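Is the Tefera kitchen scene pack worth buying for arm training?
Posted in Simulation and Tools, 8 May 2021
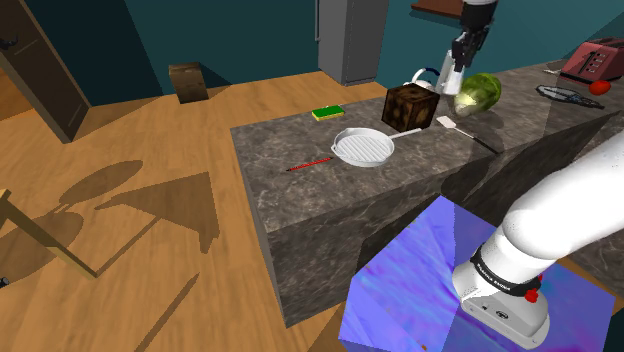

I'm looking at the Tefera kitchen pack from Bandovo for a pick and place project. It costs 400 for a single seat. We have one arm and want to train on counter items like a cup, a sponge and a spatula before we touch the real thing. I tried the demo and it loads fine, but the textures change a lot between resets and the shadows get very dark on the front of the counter. Can that be turned down? And is the pack any good for thin objects? Pencils are half of what we need.

Covadonga Carrasco

Flurnham
I have used it since December. The texture changes are a setting. Look for the randomization level in the scene file, which goes from 0 to 4. The demo ships at 4. Set it to 1 while you debug your grasps, then raise it again for training. Light direction is separate, and you have to edit it by hand.
Thin objects are the weak part. The default collision shape on the pencil is too fat, so grasps pass that would miss on a real counter. I replaced it with my own mesh. Support did answer my email about it, but it took 4 days.

mistitz_user
Too expensive imo. Mistitz has a free kitchen. Fewer objects but ok

Pell
If you only have one arm, ask Bandovo for the lab license before you pay. It isn't on the price page. Also check that your gripper is on their list. Ours wasn't, and importing it took longer than the rest of the setup.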